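4.2 What a demonstration is taken to contain

Much of the recent writing on hand-held grippers treats the human demonstration as a settled quantity. A person picks up a tool with two fingers and a camera, does the task, and the recording is handed to a learning method as though it held everything a robot would need. We are less sure. In the Sidondale trials we compared two ways of showing the same short task, which was to approach a computer mouse on a cluttered table, close on it and set it down again in a new spot. In the first, the demonstrator held the gripper. In the second, the demonstrator drove a robot arm by remote control from a seat behind a screen. Each way of working gave us 200 demonstrations, 400 in all.

The hand-held sessions went faster, as everyone before us has reported. We don't dispute it. What we question is whether speed of collection says much about the worth of what is collected. A person with the tool in hand corrects a poor approach without noticing it. The wrist turns, the elbow drops, and the record shows a smooth path that a fixed arm may have no way to follow. The remote operator is slow and clumsy by comparison, but every motion in that record is one the arm has already made.

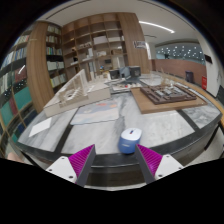
Khổng, reading a draft of this section, objected that we were being unfair to the hand-held tool, and that a path an arm can't follow is a fault of the arm's mounting and should be fixed there. On that view the demonstrator's freedom is the whole point, and a filter that throws out the unreachable paths costs very little. The Borkamska group makes a similar argument in its technical notes, and we have tried to take it seriously.

Our trouble with it is practical. A filter of that kind needs to know where the arm will be mounted, and the usual selling point of hand-held collection is that nobody has to decide this ahead of time. When we applied a filter for our own bench mounting, the demonstrations it kept were mostly the dull ones, with straight approaches from the front. The more inventive recoveries, which were the reason for using skilled demonstrators to begin with, were the first to go. We can't say whether this would hold for other benches — we had only the one.

Figure 3. The hand-held gripper at the mouse.
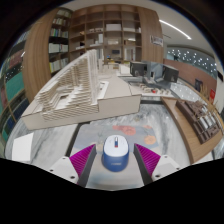 Choice of object matters more than we allowed for when we planned the trials. A task is often described by its verb, such as grasp or place, with the object left as a detail to be filled in later. Yet the object decides how much error a demonstrator can get away with. The mouse in Figure 3 has a glossy top and a rounded front, and it stands between two fingers with dark gray contact surfaces. A person holding the tool can adjust to a shape like that by feel. None of that feel reaches the recording, which in our set-up holds camera images and finger width and nothing else. The remote operator had no feel to lose, and so relied on what the camera could show. It's at least possible that the slower record is the more complete one, for this reason alone.

Background is a second matter. It's common to claim that collecting in real rooms, among shelves and models and loose paper, will teach a policy to ignore what it doesn't need. We used such a room for the hand-held sessions and found the claim hard to test. A policy that does well there may have learned to ignore the clutter, or it may have learned that particular clutter by heart. Moving the mouse to another part of the same table doesn't tell the two apart. We had planned a second room for February and lost access to it, so the comparison reported under the Veltunska protocol rests on 1 room and should be read that way.

We also doubt the habit of scoring demonstrators by success rate. Sessions in which the demonstrator reached 100 per cent were no more useful in training than sessions with a few dropped grasps in them, and in 2 cases they were less so. A record with no mistakes has no recoveries either. We don't offer this as a finding, given how few sessions it rests on, but it was enough to stop us from discarding failed attempts in the work described in Section 5.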